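Kitchen swap table moves to Wednesday

The swap table at Clurkell Hall has a new day. From March it will run on Wednesday evenings, with doors open at 5 and tables cleared two hours later. The old Saturday slot clashed with the market on Oshima Street, and parking had become a problem for anyone carrying more than one bag.

The rules stay the same. Bring clean household items in working order, take what you can use, and leave the rest. Cups, bowls, storage boxes, baking pans and table linens are always welcome. We can't take knives, glass with chips, or anything that plugs in. Electrical items go to the Tatinard depot, where they can be tested before they are passed on.

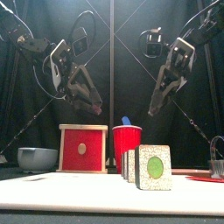

Last year 249 households used the swap, and 147 of them came more than once. Most people who wrote to us asked for the same thing: more room for small items. We have moved the book shelves into the side hall, so the whole back wall is now free for kitchenware. Large furniture is still listed on the notice board only. Write the size on your card, along with a phone number and the street you live on, and take the card down when the item is gone.

Boxes are the one thing we run short of. If you have sturdy ones with lids — shoe box size or a bit bigger — please drop them off at the Zelley Road library during opening hours. Mark them "swap" and leave them at the front desk. Please don't leave bags or boxes outside the hall overnight. Two were ruined by rain this winter and had to be thrown out.

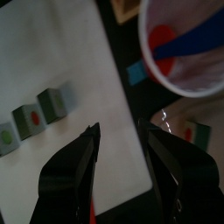 White sheet on the work surface.

Fabric needs to be washed and folded before you bring it in. Pin a note to sheets and tablecloths with the size, or at least say whether they are single or double. Curtains should come as a pair with the hooks in a bag. Towels that are too worn to swap can go in the bin by the side door, and the animal shelter picks them up at the end of each month.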